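From: Larysa Kravchuk
To: drekon-users
Subject: Re: [drekon-users] How many demos for pushing blocks?

Hi Kamrul, and hi everybody,

On a morning in January, Kamrul Sarkar wrote:

> Hello list,
>
> We have started collecting demonstrations for a block pushing task
> and I would like to ask how others decide when they have enough. We
> have 40 episodes so far, all driven by the same person (me). The
> trained policy reaches the right block most of the time, then pushes
> it a little past where it should stop, or slides off one side and
> keeps going as if the block were still there.
>
> Should I just record more of the same? Or is there something about
> how the episodes are recorded that matters more than the number? I
> am using the default Drekon recorder settings.
>
> Also, does it matter whether the blocks start in fixed places? I have
> been setting them back to the same layout every time because it makes
> my notes easier.
>
> Thanks,
> Kamrul

First of all, welcome! I don't think we've heard from you on the list before, and it's a very good question to come in with. Sorry it has taken me a few days to get to it. I wanted to dig out our own notes before writing, and our own notes are not where they should be (Tamara, if you're reading, the binder is on my desk now).

The sliding off one side and carrying on is something we know very well over here at Stilau. Our first batch did exactly that. When I went back and watched the recordings, every single episode was a clean one. I'm quite a careful driver and I had thrown away anything where the tip slipped, and so the policy had never once seen what to do after a slip. I'd ask whether you've been doing the same. If you have been deleting your messy ones, please stop, and if they're still in the trash folder, get them back out!

What we do now is record recoveries on purpose. Hryhorii starts with the tip too far over to one side of the block, gives it a bad push, backs off, comes around and corrects. He keeps the recorder going the whole time. Out of our current set of 235 episodes, 103 have at least one correction in them, and I'd happily have more. The one thing to be careful about is that you don't want the policy to learn the bad push itself, so we mark where the correction begins and train only from that point on. The Drekon recorder lets you drop a marker while you're driving. It's on the pedal if you have the pedal, otherwise it's the space bar.

On the layout question, I would say move them! I know it makes the notes harder. We used to have little pencil ticks for where everything went, and the arm learned the ticks, more or less. You could take the block away and it would still go there and push at the air. Now we scatter the blocks by hand between episodes and let them land near each other, touching if they like.
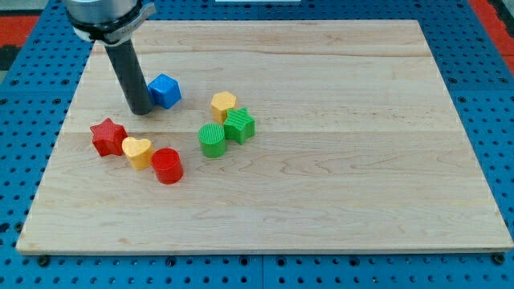

The board at Stilau with the tip down by the blue cube.

The close neighbors matter a good deal, I think. With the green star and the green cylinder side by side like that, being told "the green one" isn't enough, and the instruction has to name the shape as well. Same with the red star and the red cylinder. We write the instruction after the blocks are down and before the driver touches anything, and somebody other than the driver writes it. When I was writing my own, I kept picking whichever block was easiest to get at, and I didn't notice until Inna Vasylenko plotted them all and found I had a strong liking for one corner.

That brings me to the other thing, and I hope you won't mind my saying so, Kamrul, since it's no criticism of your driving. Please get a second person on the controls if you can possibly manage it. Hryhorii pushes in short little taps and stops to look. I go in one long sweep. We were worried that mixing the two would confuse the training, and it did look a bit worse for the first while, with the arm dithering next to the block as if it couldn't make up its mind which of us to be. More episodes from each of us cleared that up. If you can't get a second person, try driving at a slower speed for half of the session. It isn't as good, but it does give you some variety.

About pushing past the stopping place: have a look at how your episodes end before you record anything else. The default setting stops the recording as soon as you let go of the controller, and most people let go the moment the block arrives. There's then almost nothing in the data that shows the arm standing still. We hold for 2 seconds at the end with the tip resting clear of the block, and I count it under my breath, which I'm told is annoying to share a room with. It was the biggest single improvement we made for the cost of no new equipment at all. You'll find the setting under the session options, and it's called end hold. If your training script trims idle stretches (the older Farkell one does, and it doesn't tell you), turn that off too or all your patient waiting will be cut right back out again. I lost the better part of an afternoon to that one.

As for the number, I'm afraid I can't give you a good rule. I'd keep your 40, add the end hold, and record a second lot with the blocks moved and the recoveries left in. Train on both together and see which kind of mistake goes away first. Then collect more of whatever it's still getting wrong. We test with layouts set out by somebody who hasn't been driving that day, and we write those down and never train on them. Tamara keeps those sheets and won't let me near them.

If it would help to look at somebody else's episodes, I can put a handful up in the Hnatiuk shared folder, good ones and bad ones both, with the correction markers in. Just tell me which recorder version you're on, because the marker format changed and the old reader skips them without a word.

Do write back and let us know how the second lot goes. And if anyone else on the list handles the end of an episode differently I'd love to hear it, particularly if you've found a way that doesn't need the counting.

Warm wishes,
Larysa

--
Larysa Kravchuk
Stilau, upstairs lab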